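Folding morning finds a home in the big hall at Drelline
10/03/2022
Shares 44 | Comments 3

I've been meaning to write about the clothes sorting at Drelline for ages, and this week I finally got myself down there (late, with a bag of my own jumpers over my shoulder). The Ruddock clothing swap has moved out of its old room above the shops and into the big hall, and what a difference a high ceiling makes!

The swap opens again in August, and there are 686 pieces to get through before then, every one of them needing to be shaken out, checked over and folded. Shirts go first. They always take longest – collars, cuffs, sleeves that won't lie where you put them – so I stuck with those for most of the morning.

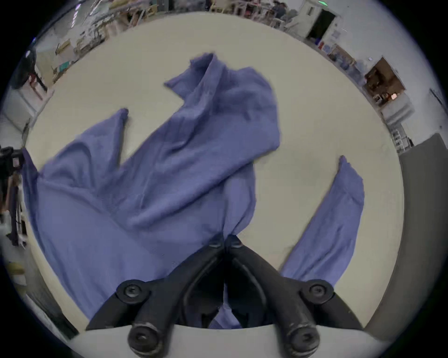
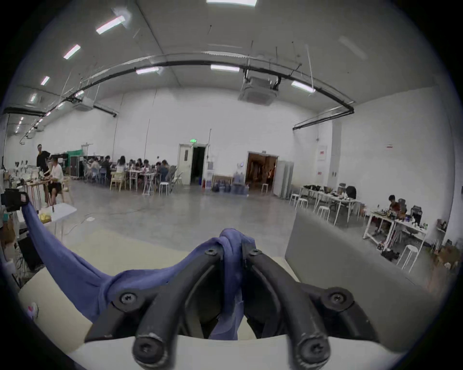
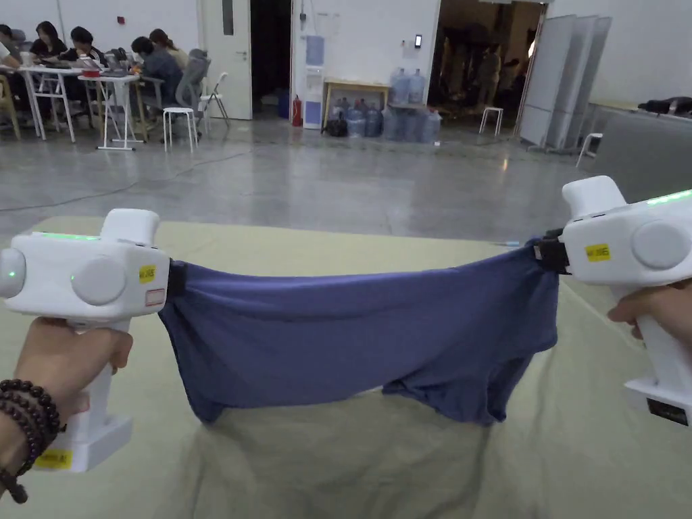
Plenty of blue and violet going over the tables, then, and plenty of creases too.

What happens next

Folded pieces go into crates by size and then across to Jultel, who are lending the swap a dry storeroom until the summer. Last year's swap had 200 visitors and ran out of children's things by lunchtime, so this time they're asking for school jumpers and anything with a bit of wear left in it. The target is 900 pieces by opening day. Coats are welcome as well, but please empty the pockets first (I found a bus ticket and half a mint in one of mine).

My own folding is still terrible. I got the hang of long sleeves in the end: lay the shirt face down, bring each arm straight across the back, then turn the sides in and fold up from the hem. T-shirts I'd been doing wrong my whole life, apparently.

Bags can be dropped at the hall's side door any morning up to noon.

Comments (3)

prork_mum: Do they take shoes? We've got loads, hardly worn.

tealady44: No shoes last year, they went to the Prorkus shop instead. Worth asking again though.

hemline: I do sleeves first too! Buttons done up before you start, top one and middle one, and it keeps its shape much better.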